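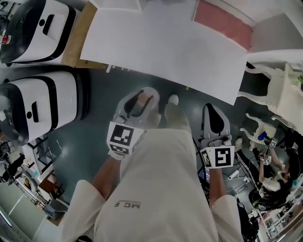 Figure 4-1. View from the head camera. One hand-held gripper in each hand, marker blocks mounted on both.

4. Starting and Recording a Two-Hand Session

This section covers the Movbridge hand-held recording method, from power-on to the end of a session. Read Section 3 (Mounting the Marker Blocks) first if the grippers have been taken apart or shipped.

4.1 How the method works

Movbridge records a person doing a task with two hand-held grippers. No robot moves during recording. The head camera sees the square codes on each marker block, and the software works out where each gripper is and which way it points. The opening of the jaws is logged separately by the gripper. The two streams are joined afterward and turned into arm motions that a robot policy can be trained on.

Each marker block carries a different code on each face. One face in clear view is enough to get a position. Two faces give a steadier result, especially for rotation about the wrist. Most of the steps below are there to keep at least one face in view at all times.

4.2 Before you start

1. Clear the floor where the operator will stand and turn. Cables may stay in the room, but route them along the side of the work area and not across it.

2. Check the lighting. Overhead lamps often leave bright spots on a shiny floor. These do no harm unless they fall on a marker face at the height where the work is done. Hold a gripper at that height and tilt it slowly. If a code washes out at any angle the task will use, dim or move the lamp.

3. Wipe each marker face with a dry cloth. Do not use alcohol. It lifts the print at the corners, and the corners are what the software measures.

4. Press each finger pad with your thumb. The pad should not slide on the jaw. Replace it if it does (see Section 9, Spare Parts).

5. Put on the head camera and tighten the strap until the camera stays put when you nod. Loose clothing is fine, but roll or pin any sleeve that can fall forward over a marker block.

CAUTION: Keep spare marker blocks face down or in the case when they are not in use. A loose block with the same codes as a mounted one will be read as the gripper, and the track will jump to it.

4.3 Registering the grippers

6. Start the Movbridge recorder and open a new session. Enter the task name exactly as it appears on the task list. Spelling differences create a second task in the data set, and these have to be merged by hand.

7. Stand still with both arms in front of you and look down so that both grippers are in view. The left and right status marks turn green when each block has been found.

8. Turn each wrist slowly outward, then back. The recorder needs to see at least two faces of each block to confirm the mounting angle. If a mark goes yellow and stays there, the block is probably seated one notch off. Remove it, reseat it, and repeat this step.

9. Close both grippers fully, open them fully, and close them again. This sets the zero and the full opening.

Note: Left and right grippers are told apart by their codes and not by which hand holds them. If you swap hands, the session will record without any warning and the arms will be reversed in the output.

4.4 Two operators in one room

Two people can record in the same room if each set of grippers uses its own code group. Set the group under Settings > Codes before registering. A block from the other group is ignored even when it passes through the middle of the view.

Operators should still keep far enough apart that neither one blocks the other's view of the work. Sitting on the floor for low tasks is allowed. Register again after changing from standing to sitting, as the camera usually shifts a little on the head.

4.5 Recording

10. Squeeze both grippers shut and hold until you hear the tone. Recording begins when the tone ends.

11. Do the task at a normal pace. Very slow motion is not better. In our trials at Prestside it produced policies that paused before each grasp.

12. Look at your hands while they work. If you have to look away — to find the next object, say — stop moving the grippers until they are back in view.

13. Squeeze both grippers shut again to end the take. Say "discard" within the next few seconds if the take was bad. Otherwise it is saved.

Takes shorter than 6 seconds are dropped without notice. If your task is shorter than that, join it with the next one on the list.

4.6 What to expect from the data

The figures in this part come from the Zernenico trial set, which was recorded with the same grippers and the same head camera as the current kit. The set holds 3,459 takes. Of these, 789 were rejected by the track check described in Section 5. The most frequent cause was a forearm or sleeve covering one block during a reach across the body. Washed-out codes came second.

Rejected takes are kept on disk. Some can be recovered by running the check again with gap filling turned on, which bridges short losses using the motion before and after. Gap filling works well on straight reaches and poorly on anything that involves twisting, such as opening a jar. We did not use recovered takes for the training results reported in the Merrick notes.

CAUTION: Do not turn on gap filling for contact tasks (wiping, inserting, pressing). The filled path can pass through the surface, and a robot following it will push hard against the table.

4.7 Ending the session

14. Close the session in the recorder before taking off the head camera. Wait for the file count to stop changing.

15. Set the grippers down on their sides, with the marker blocks clear of the surface. Resting the weight on a block bends its mount over time, and the error does not show up until registration fails.

16. Connect the grippers to their chargers. The charge light goes out when the battery is full.

If registration failed more than once during the session, note it in the comment field along with the gripper serial number, then go to Section 8, Troubleshooting.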